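オフィス用品・文房具の相談板
トピック：ホワイトボードマーカーがすぐかすれる。保管は縦か横か

投稿順に表示 | 新しい順に表示

kadode_42
投稿日 2022/08/01
学習塾の事務をしています。教室が四つあり、ホワイトボードマーカーの消費が多いので相談です。

5月に黒・赤・青をまとめて買いました。合計で31本です。ひと夏は余裕でもつと考えていたのですが、すでに半分近くが「かすれるので交換してください」という講師からの付箋つきで事務室に戻ってきています。
今はどの教室も、ボードの横の棚に筒型の入れ物を置き、そこにマーカーを立てて入れてもらっています。キャップが上か下かは決めていません。講師によってばらばらです。

お聞きしたいのは次の点です。
・立てるのと寝かせるのでは、もちが違うのか
・立てる場合、キャップは上か下か
・かすれたものを復活させる方法はあるか
・補充式に替えたほうが安いのか

使っているのはNolellの丸芯、中字です。1本ごとの値段は安いほうだと思います。よろしくお願いします。

mizuiro_note
寝かせるのが基本です。
ホワイトボードマーカーのインクは、色の粒と、ボードから剥がれやすくするための成分が溶剤に混ざっています。長く立てておくと重いものが下にたまります。キャップを上にして立てると、ペン先のほうが薄くなって色が出にくくなります。
水平に置けば偏りが小さくて済みます。メーカーの説明書きにも「横置き」と書いてあることが多いはずです。

tanaoroshi
うちは会社の総務ですが、全部キャップを下にして立てています。それで困ったことはないです。
横置きはトレーの上で転がって落ちるし、色を探すのに手間がかかる。落とすとペン先が傷みます。

mizuiro_note
> tanaoroshi
キャップを下にするとペン先にインクが寄るので、最初の書き味は濃くなります。ただ、キャップの中にインクがたまって、開けたときに手が汚れることがあります。書き始めがべったり濃くて、消すときに跡が残る原因にもなります。

tanaoroshi
中綿式ならそんなに漏れないでしょう。
直液式、軸の中に液のままインクが入っているタイプなら分かりますが、トピ主さんのは中綿では？

kadode_42
説明が足りずすみません。軸が透けていないので見た目では分からなかったのですが、箱を見たら「中綿式」と書いてありました。

yohaku_b
中綿式なら縦でも横でも差は小さいと思います。
それより、キャップがきちんと閉まっているかのほうがずっと大きいです。うちは公民館の貸し会議室で、かすれたと言われて戻ってくるもののほとんどが、キャップの半閉まりでした。カチッと音がするまで押し込まない人が多い。
講師の方が授業中にキャップを外したまま持ち歩いていませんか。板書の合間に5分しゃべるだけでも、先は乾いてきます。

kadode_42
心当たりがあります。キャップをトレーに置いて、マーカーだけ持って教室を回る先生がいます。キャップがなくなって、別の色のキャップをはめたものが戻ってきたこともあります。

hanko_oshi
別の色のキャップは駄目です。同じメーカーの同じ型なら密閉はできますが、キャップの内側についた別の色がペン先に移ります。黒のキャップを赤にはめると、次に書いたとき最初の何文字かが茶色っぽくなります。

sorairo_desk
小さい設計事務所です。横置き派と縦置き派が社内で割れたことがあって、そのときに一応比べました。
同じ日に開けた黒を、横置き、キャップ上、キャップ下に分けて、ひと月触らずに置き、同じ人が同じボードに線を引きました。
結果は次のとおりです。
横置き：最初から普通に書ける
キャップ上：書き始めが薄い。何本か線を引くと戻る
キャップ下：書き始めが濃く、布で消すと薄く影が残る。こちらも何本か引くと普通になる
毎日使うものなら、この差はほぼ気にならないと思います。在庫で長く置くものは横がいいという結論になり、在庫は箱のまま横、使っているものはペン立て、で落ち着きました。

mizuiro_note
比べてくれてありがとうございます。在庫は横、というのは賛成です。
ただ、塾は夏休みの後半や春先に使わない教室が出ませんか。その間ペン立てに立てっぱなしになるのが心配です。

tanaoroshi
使わない教室の分は引き上げて事務室で寝かせれば済む話では。
毎日使うものまで横にしろというのは現場では無理があると思う。

mizuiro_note
無理とは思いません。うちは小学校ですが、どの教室もボードのトレーに横で置いています。転がるのは軸が丸いものだけで、角のある軸や、キャップに出っ張りのあるものを選べば転がりません。

tanaoroshi
トピ主さんは丸い軸のものを31本買ってしまった後なので、今ある分をどう置くかの話をしています。

yohaku_b
二人とも少し落ち着いて。
入れ物の話も出ているので書いておくと、立てるならメッシュの丸いタイプが扱いやすいです。底まで見えるので、クリップやら消しゴムのかすやらがたまっていてもすぐ分かるし、水洗いもできます。陶器やプラスチックの筒は底のほうにインクのかすがこびりついて、それがペン先やキャップにつきます。

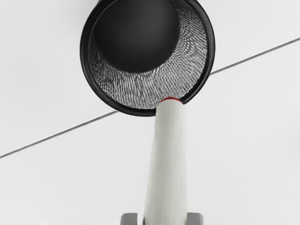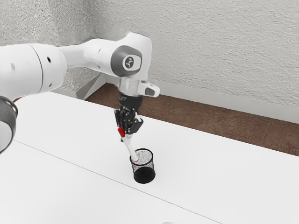 黒いメッシュの丸い入れ物。2枚目は白い細身のマーカーの下側を差し込んだ状態

深さはマーカーの半分より少し上くらいまであると倒れにくいです。浅いと、端の1本を抜いたときに全体が傾きます。
色を分けたければ入れ物を分けるのがいちばん早いです。仕切りつきのものは、太いマーカーが仕切りに引っかかることがあります。

kadode_42
ありがとうございます。うちの入れ物は、もともと教室にあった陶器のマグカップや空き缶で、統一していません。底を見てみたら、たしかに黒い粉のようなものがたまっていました。これは何でしょうか。

yohaku_b
消しかすです。イレーザーで拭いたときに出る粉がペン先についたり、トレーから落ちたりして入ります。
ペン先にこの粉がつくと、インクがあってもかすれます。詰まるというより、表面に膜ができる感じです。きれいな紙に斜めに何度か線を引くと取れることがあります。かすれたと言われたら、捨てる前にまずこれを試してください。

hanko_oshi
紙に書くのは賛否があります。コピー用紙の繊維がペン先に引っかかって毛羽立つことがあるので、私はきれいにしたボードの隅で試し書きをして、そのつど布で拭いています。

yohaku_b
なるほど。コピー用紙よりはつるつるした紙のほうがいいかもしれないですね。チラシの裏だとインクをはじくものもあるので、そこは試してみてください。

kadode_42
戻ってきたもので試しました。
きれいに拭いたボードの上で線を引いたら、かすれていたうちの何本かは普通に書けるようになりました。捨てるところでした。
残りは何度引いても薄いままです。

hotchkiss_no9
復活させるなら、先に消毒用アルコールを少しつけるとしばらく書けます。ネットでよく見る方法です。

mizuiro_note
それはおすすめしません。
ホワイトボードマーカーは、剥がれるための成分とのバランスで消せるようになっています。アルコールを足すとそこが崩れて、書けるけれど消えない、ということがあります。ボードのほうを傷めたら、マーカー代どころではなくなります。

hotchkiss_no9
うちでは消えましたけど。

mizuiro_note
その日は消えても、一晩置くと残ることがあります。塾なら次の日まで消さない板書もあるでしょう。

tanaoroshi
これはmizuiro_noteさんに賛成。アルコールはボードの掃除に使うものであって、マーカーに入れるものではないと思う。掃除に使う場合も、ボードによっては使えないと書いてあるので説明書を確認したほうがいい。

hotchkiss_no9
分かりました。家の小さいボードでしかやっていないので、業務用には勧めないことにします。

toge_no_chaya
逆さまにしてしばらく置く、というのはどうですか。ペン先を下にして。

sorairo_desk
キャップ上で立てていて薄くなっただけなら、それで戻ります。前に書いた比較でも、キャップ上の分はペン先を下にして一晩置いたら書き始めから普通に書けました。
キャップが開いていて溶剤が飛んだものは、どう置いても戻りません。

toge_no_chaya
振るのは駄目ですか。輪ゴムで縛って遠心力で、という動画も見ました。

sorairo_desk
中綿式は振ってもほとんど意味がないです。直液式で、振ってから使うように書いてあるものは別です。
回すのは、すっぽ抜けて壁に当たると壁紙に跡がつくのでやめたほうがいいです。ボード用のインクでも、壁紙についたら簡単には落ちません。

kadode_42
いろいろありがとうございます。補充式についてはどうでしょうか。カートリッジを差し替えるタイプを講師の一人が使っていて、良さそうに見えます。

hanko_oshi
計算しました。うちで買っている使い切りが、まとめ買いで1本103円です。補充式は本体が高く、カートリッジの値段は使い切りとそれほど変わりません。
板書の多い教室ならカートリッジの交換で本体代の元が取れますが、キャップやペンごとなくす人がいるところでは、なくした時点で損になります。

tanaoroshi
塾は講師が白衣やエプロンのポケットに入れて持って帰りませんか。うちの会社でもよくなくなる。会議室用に置いたはずのものが、月末に営業の机から出てくる。

kadode_42
持ち帰りはあります。翌週になって「入っていました」と返してくれる先生もいますが、返ってこないものもあります。

hanko_oshi
それなら補充式は講師個人に1セットずつ渡す形がいいです。教室に置くのは使い切り、個人に渡すのは補充式。自分のものだと思うとキャップも閉めます。

mizuiro_note
個人持ちには賛成です。前の学校がそうでした。黒と赤を1本ずつ渡して、カートリッジは職員室の引き出しから各自で取る。無断で取っていいけれど、空のカートリッジを箱に入れるのが決まりでした。空の数を見れば発注の時期が分かります。

yohaku_b
貸し会議室では個人持ちができないので、うちは受付で渡す方式にしました。黒・赤・青とイレーザーを一つの入れ物にまとめて、鍵と一緒に渡し、鍵と一緒に返してもらいます。返却のときに受付でキャップを押し込みます。これだけで買う量がだいぶ減りました。

ringo_bako
横から失礼します。ボード自体が古い可能性はありませんか。
うちの教室（そろばんです）もマーカーがかすれると思って買い替えを続けていたのですが、原因はボードの表面でした。コーティングが傷んでいて、インクがのらない。別のボードで書いたら同じマーカーで普通に書けました。

kadode_42
四つのうち一つは開校当時からあるボードです。かなり古いと思います。戻ってくるマーカーがどの教室のものかは記録していませんでした。

ringo_bako
付箋に教室名を書いてもらうといいですよ。偏っていたらボードを疑えます。
うちは結局Nelloraの小さめのボードに買い替えました。貼りつけるシートも検討しましたが、下のボードが波打っていたのでやめました。シートは平らな面でないと空気が入って、書いたときにぺこぺこします。

tanaoroshi
シートは消えにくいものもあるので、買うなら端切れか見本をもらって一晩書いたまま置いて試したほうがいい。うちは試さずに貼って、赤だけ残るようになった。

ringo_bako
赤は残りますね。うちの古いボードも赤だけうっすらピンクになっていました。

hanko_oshi
赤が残るのは置き方とも関係あると思います。キャップ下で立てていて濃く出るものは、やはり消し跡が出やすいです。sorairo_deskさんの比較と同じことを感じています。

sorairo_desk
比較したのは黒だけなので、赤については何とも言えません。

kadode_42
付箋に教室名を書いてもらうことにしました。入れ物も替えようと思います。メッシュのものを教室の数だけ買う場合、予算は2,000円までと言われています。足りるでしょうか。

yohaku_b
足りると思います。文具店より、生活雑貨の安い店のほうが種類があります。縁が折り返してあって、指を引っかけても痛くないものを選んでください。安いものの中には、網の切り口が底のほうに出ていることがあります。

hanko_oshi
通販でよければ、Pulesentで4個組を買いました。送料込みで1,685円でした。今も同じ値段かは分かりません。黒のほかに白もありましたが、白はインクの汚れが目立つので黒にしました。

mizuiro_note
結局立てるんですね。

kadode_42
すみません。教室のトレーが細くて、イレーザーを置くとほとんど場所が残らないんです。
在庫は全部横にしました。箱から出して引き出しに縦に立てていたので、それもよくなかったと思います。毎日使う分だけ立てて、講習が終わって使わなくなる教室の分は事務室に戻して寝かせます。

mizuiro_note
それなら十分だと思います。引き出しの中に仕切りを入れて、古いものが手前に来るようにすると、使う順番が守れます。

tanaoroshi
キャップの上下はどうするの。

kadode_42
迷っています。上だと薄くなる、下だと濃くなる、ということですよね。

tanaoroshi
毎日使うなら下でいい。かすれの苦情が来ているのだから、濃いほうがまし。

yohaku_b
私は上を勧めます。キャップを下にすると、急いでいる人がキャップを残して軸だけ引き抜くんですよ。入れ物の底にキャップだけたまります。網だと特に、キャップの出っ張りが引っかかることがあります。

tanaoroshi
うちではそうなったことはない。

yohaku_b
出っ張りのない形なら大丈夫かもしれません。うちのは引っかかりました。

hanko_oshi
キャップの色で何色か見分けるので、上にしておかないと取り違える先生が出ますよ。軸の尻にも色がついている製品なら下でも困りません。

kadode_42
Nolellの軸を見てみました。尻にも色がついています。出っ張りはキャップの横に小さいのが一つあります。

sorairo_desk
教室が四つあるなら、二つを上、二つを下にして、ひと月後に戻ってきた数を見たらどうですか。ボードが古い教室はどちらの組に入れても影響が出るので、そこだけ別に見る必要がありますが。

kadode_42
やってみます。古いボードの教室は付箋の枚数だけ数えて、上下の比較からは外します。
あと、授業中にキャップを外したまま歩かないでくださいという紙を講師室に貼りました。

toge_no_chaya
貼り紙は読まれないので、朝礼で言ったほうがいいと思います。

kadode_42
朝礼がないんです。出勤時間がばらばらなので。連絡ノートに書いて、読んだら印をつけてもらうことにします。

ringo_bako
ついでに、イレーザーも洗うか替えるかしてください。粉がたまったイレーザーで拭くと粉を塗り広げるだけになって、それがペン先につきます。うちは表面をはがすタイプにして、黒くなったら1枚めくっています。

kadode_42
イレーザーは買ったときから一度も洗っていませんでした。確認したら四つとも真っ黒です。これも入れ物と一緒に注文します。

hanko_oshi
洗えるものと洗えないものがあるので、裏の表示を見てください。スポンジが接着してあるものは、洗うとはがれます。

kadode_42
裏に「水洗い不可」とありました。買い替えにします。上下の結果が出たらここに書きます。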